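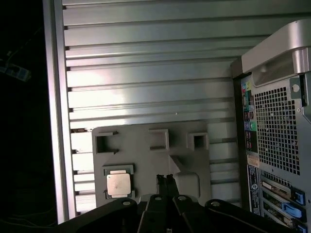 **Jevetus CPU pick tray, gray plastic, fixed mount**

I look after one bench cell at Ellwood, where we strip and refit used desktop computers. The arm does the processor step: take a CPU from the tray, carry it to the board, bring the old one back. We had been using a tray I made in-house, and it wore out. The Jevetus tray replaced it in November, and it has now done 3,210 picks, so I think I can say something useful about it.

**Setup**

The tray comes with a mounting plate, four screws and a printed sheet. The sheet covers the screws and nothing else. There is no drawing with the pocket positions, so you have to teach every one by hand. I set the mount with a square and a feeler gauge, jogged the arm down to the socket holder in small steps, and saved the approach point and the grip point separately. Do that even if you are in a hurry. When the tray shifts you can then correct one point and keep the other as a check.

Teaching took me most of a morning. Olga Rivas did the second tray on the next cell with my notes and was finished before lunch, with time left to redo her cable ties.

**In use**

The socket holder is the best part. It keeps the chip level and leaves the edges where the fingers can get at them. On my old tray the chip could sit a little crooked in one corner, and the gripper would close on it anyway and drag it. I logged 16 missed picks on the Jevetus in all that time. Eleven of those were before I slowed the final approach, so I count them against me and not the tray.

The plastic has no shine to speak of, and that helps the wrist camera. The heat spreaders are bright enough on their own, and a glossy tray under them gave me bad edges.

I am less happy with the mount. The screws work loose. I found the first one backed out after 851 picks, and the grip point had drifted enough that I could hear the fingers touch the holder. Medium threadlocker fixed it. A tray sold for this kind of work should come with locking washers in the bag.

**Upkeep**

What I do now:

- Blow out the pockets at the start of the shift. Old thermal paste flakes off and collects in the corners.
- Check the screws with a driver once a week.
- Wipe the fingertips with alcohol, and look at the pivot pins on the gripper while you are there. Play in a pivot looks just like a bad teach point – I lost an afternoon to that.
- Run the check point after any bump to the bench, even a small one.

**Price and alternatives**

I paid $103 for each tray. Stakico makes a cheaper one, but it ships flat and you glue the holder in yourself, and I don't want glue setting my pick height. The Drukelau version is machined aluminum and costs a good deal more. I tried a loaner and had no complaints about accuracy, but I would want a liner in it before putting chips down on bare metal all day.

I would buy the Jevetus again for a cell like mine. Get the threadlocker at the same time, and write your own pocket drawing once you have the numbers. Mine is taped inside the cabinet door.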